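업소용 식자재 게시판 > 수산 > 구매·검수

제목: 냉동 새우살 글레이징 제외 실중량 편차, 검수 기준 어떻게 잡으시나요

작성자: 후문하역장
9월 29일

매장 2곳에 들어가는 냉동 새우살 건입니다. 공급처는 Brirnix이고 2월부터 누적 입고량이 1,344봉입니다. 봉투 표기는 얼음막을 제외한 내용량 1kg입니다. 레시피 원가가 안 맞아서 이번 입고분 중 한 봉을 꺼내 얼음막을 제거하고 재 보니 975g이 나왔습니다.

공급처에 문의했더니 측정 방법에 따른 오차라고 합니다. 제가 한 방법은 다음과 같습니다.

1. 봉투째 겉면 성에를 닦고 총중량 측정
2. 개봉 후 타공 바트에 펼치고 찬물을 약하게 분사, 손끝으로 만져 얼음막이 없어지면 중단
3. 바트를 기울여 2분간 물 빼기
4. 내용물만 옮겨 중량 측정
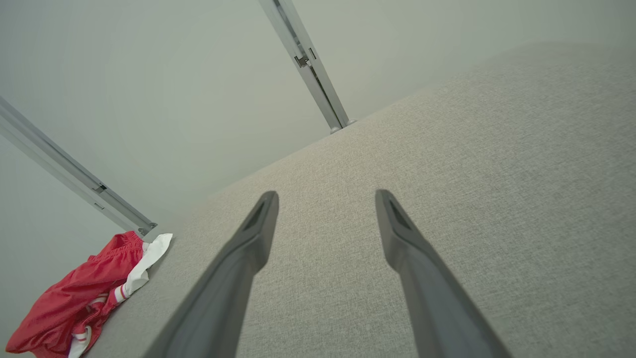 5. 빈 봉투 중량을 재서 총중량에서 뺀 뒤 얼음막 비율 계산

4번 값이 위에 적은 수치입니다. 저울은 Zuven 탁상형이고 영점은 매번 다시 잡았습니다. 이 정도면 클레임 근거가 되는지, 아니면 절차에 빠진 것이 있는지 의견 부탁드립니다.

답글 #1
작성자: 타공바트

절차 자체는 무난합니다. 다만 표본이 한 봉이면 근거로 쓰기 어렵습니다. 개별 봉투 편차와 로트 평균은 따로 봐야 합니다. 같은 로트에서 박스를 달리해 여러 봉을 뽑고, 평균과 최솟값을 같이 적어서 보내세요. 한 박스에서만 뽑으면 충진기 특정 시점의 편차만 잡힐 수 있습니다.

분사 물 온도도 기록해야 합니다. 수온이 높으면 얼음막만 녹는 게 아니라 살 표면까지 녹아서 드립이 빠집니다. 그러면 실중량이 실제보다 낮게 나옵니다. 공급처가 말하는 측정 오차가 대개 이쪽입니다.

답글 #2
작성자: 원가표보는사람

저는 의견이 다릅니다. 매장 입장에서 필요한 값은 얼음막 제거 직후 중량이 아니라 완전 해동 후 물 뺀 중량입니다. 팬에 올라가는 것은 해동된 살이니 원가표도 그 값으로 잡아야 맞습니다. 얼음막만 벗긴 값으로 싸워서 표기량을 채워 받아도, 인산염 침지로 물을 먹인 제품이면 해동하면서 다시 빠집니다.

냉장고에서 하룻밤 해동하고 체에 밭쳐 재는 쪽을 권합니다.

답글 #3
작성자: 타공바트

#2 님, 원가 계산용과 클레임용은 구분해야 합니다. 봉투에 적힌 것은 얼음막 제외 내용량이지 해동 후 중량이 아닙니다. 해동 감량은 보관 온도, 해동 시간, 해동 용기에 따라 달라지고 그 조건은 매장이 관리합니다. 그 값을 들고 가면 공급처는 해동을 잘못했다고 답하고 끝입니다.

원가표에 해동 후 수율을 넣는 것에는 동의합니다.

답글 #4
작성자: 원가표보는사람

클레임용으로는 그렇다고 칩시다. 그래도 침지 여부는 성분표에 나오니 글쓴 분이 확인해 보셔야 합니다. 산도조절제가 들어간 제품과 안 들어간 제품을 같은 단가로 비교하면 의미가 없습니다. 저희는 침지 없는 제품으로 바꾸고 봉당 단가는 올랐지만 조리 후 그램당 단가는 내려갔습니다.

답글 #5
작성자: 후문하역장

성분표 확인했습니다. 새우, 정제수, 정제소금, 산도조절제 순입니다. 침지 제품이 맞습니다.

수온은 재지 않았습니다. 수도에서 바로 받은 물입니다. 다시 할 때는 얼음물로 맞춰서 진행하겠습니다. 탐침 온도계는 Lo 제품을 쓰는데 최근에 교정한 기록은 없습니다.

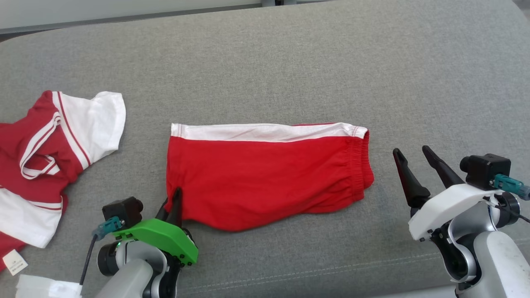

가로로 접은 빨간 반바지와 왼쪽의 빨간색·흰색 셔츠

답글 #6
작성자: 저온창고3년차

창고 쪽에서 일합니다. 보관 중 감량도 확인하세요. 온도가 오르내리면 얼음막이 승화하거나 봉투 안쪽에 성에로 옮겨 붙습니다. 봉투 안에 눈가루 같은 얼음이 많으면 그쪽일 가능성이 있습니다. 얼음막이 얇아지면 그다음에는 살에서 수분이 빠지고 표면이 하얗게 마릅니다. 이 경우 충진 당시에는 정량이었어도 개봉 시점에는 미달로 나옵니다.

누가 책임질 구간인지 가리려면 입고 당일에 재야 합니다. 매장 냉동고에 넣어 두었다가 재면 매장 보관 구간이 섞입니다. 글쓴 분은 입고 후 언제 재셨나요?

Clorkix 창고를 거쳐 오는 물건이면 출고 시 온도 기록지를 요청할 수 있습니다. 기본 첨부는 아니고 따로 말해야 줍니다. 배송 차량 기록은 별도입니다.

답글 #7
작성자: 후문하역장

입고 다음 날 쟀습니다. 봉투 안쪽 성에는 모서리에 조금 있었습니다. 그 성에는 총중량에는 들어가고 내용물 중량에는 안 들어간 상태입니다. 경유 창고는 Clorkix가 맞습니다. 기록지 요청해 보겠습니다.

답글 #8
작성자: 규격집착

다들 중량만 보시는데 입수도 같이 세야 합니다. 파운드당 마릿수 규격을 한 단계 작은 것으로 섞어 넣는 경우가 있고, 중량이 맞아도 접시당 마릿수가 고정된 메뉴면 원가보다 외관이 먼저 틀어집니다. 깨진 살 비율도 따로 빼서 기록하세요.

답글 #9
작성자: 타공바트

규격 혼입은 별건입니다. 한 클레임에 항목을 여러 개 넣으면 공급처가 답하기 쉬운 것만 답합니다. 중량 건 먼저 끝내고 따로 접수하는 편이 낫습니다.

답글 #10
작성자: 규격집착

어차피 봉투를 뜯고 얼음막까지 벗겼는데 그때 안 세면 한 봉을 또 뜯어야 합니다. 접수를 나누는 것과 측정을 나누는 것은 다른 얘기입니다. 측정은 한 번에 하세요.

답글 #11
작성자: 타공바트

측정을 같이 하는 건 맞습니다. 순서만 지키면 됩니다. 중량을 먼저 재고 나서 세야 합니다. 세는 동안 계속 녹습니다.

답글 #12
작성자: 저온창고3년차

온도계 교정은 얼음물로 간단히 확인됩니다. 잘게 깬 얼음을 용기에 채우고 물을 얼음 사이가 찰 만큼만 붓습니다. 저어 준 뒤 탐침을 가운데 넣고 바닥과 벽에 닿지 않게 해서 표시값이 멈출 때까지 기다립니다. 영도에서 벗어난 만큼 기록해 두고 보정하면 됩니다. 물이 많고 얼음이 떠 있기만 한 상태로 재면 아래쪽이 높게 나옵니다.

저울도 분동으로 한 번 확인하세요. 상대가 가장 먼저 묻는 것이 저울입니다.

답글 #13
작성자: 후문하역장

정리해서 다음 입고분에 적용할 내용입니다.

- 입고 당일, 하차 직후 측정
- 같은 로트에서 박스를 달리해 표본 추출, 로트 번호 촬영
- 분사수는 얼음물, 시작 전후 수온 기록
- 저울은 분동 확인 후 사용, 온도계는 얼음물로 확인
- 실중량 측정 후 마릿수와 깨진 살 기록
- 남은 표본은 냉장 해동 후 다시 재서 원가표에만 반영

물 빼는 시간은 그대로 두겠습니다. 공급처에도 같은 절차로 재 달라고 미리 보내 놓을 예정입니다.

답글 #14
작성자: 원가표보는사람

공급처에 절차를 미리 보내면 그날 물건만 잘 골라서 보낼 수도 있습니다. 저라면 측정이 끝난 뒤에 보냅니다.

답글 #15
작성자: 타공바트

절차는 먼저 합의해 두는 게 맞습니다. 날짜만 알리지 마세요. 합의 없이 잰 값은 이번처럼 방법 문제로 되돌아옵니다.

답글 #16
작성자: 후문하역장

날짜는 빼고 절차만 보냈습니다. Brirnix 쪽 회신은 아직 없고, Clorkix 온도 기록지는 로트 번호를 알려 주면 발급한다고 합니다. 받는 대로 이 글에 추가하겠습니다.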